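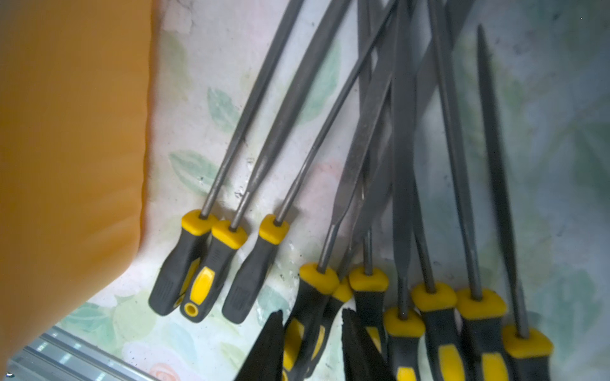
How Does a Robot Arm Know How Hard to Squeeze?
By Adwoa Opoku | Thursday
Last updated: September
Filed under: Curious Kids > Machines > Build Stuff

Pick up a pencil. Now pick up a grape. You squeezed the grape more gently, didn't you, and I'll bet you didn't have to stop and think about it, because your fingertips were sending messages to your brain the whole time. A robot arm doesn't get fingertips like yours. If the people building it want it to be gentle, they have to find some other way to tell it when to stop squeezing.

At the Akpalu workshop, where a few of us have been building a pair of robot arms on our free evenings (and eating far too many crackers while we do it), the answer is in the motors. Every joint that bends has a motor, a bit like your shoulder, your elbow and your wrist, and there's one more to open and close the fingers. When the fingers bump into something, that motor has to work harder, and it pulls more electricity. The computer notices and says, "Aha, we're touching something!"

Each arm also has a little camera riding along at its wrist. Imagine having an eye just above your hand! It would be very good for looking at the handle of a screwdriver and not much use for finding the door. So a second kind of camera stays put and looks at the whole table, and the computer puts the close-up view and the faraway view together.

Tools make wonderful practice. A handle is fat and easy to hold, and a metal shaft is skinny and slippery, so the arm has to learn which end to go for. Ours needed 1,040 tries before Keegan MacDonald would let us call it "pretty good," and he is a patient man.

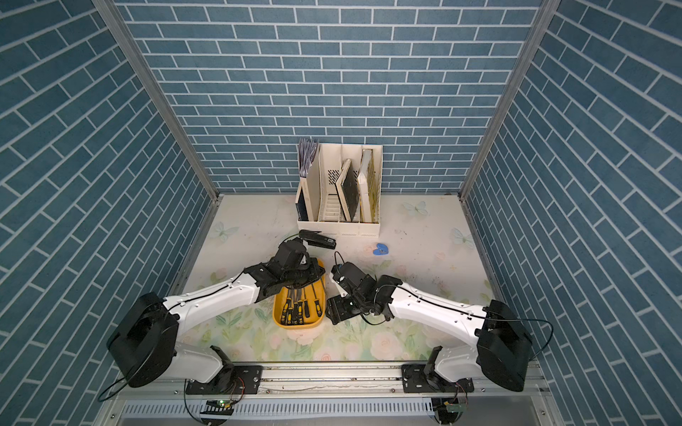
Cristian Montoya wanted to know whether the arm gets tired after all that practice, and I think it's a lovely question. Motors don't get sleepy, but they do get warm, and a motor that gets too warm can be damaged. We let ours rest for 13 minutes between long practices, and then off we go again.

You can try being a robot at home. Put on thick oven mitts, ask a grown-up to tip some crayons into a bowl, and pick them out with just your thumb and one finger. Then do it again with one eye shut, and go slowly!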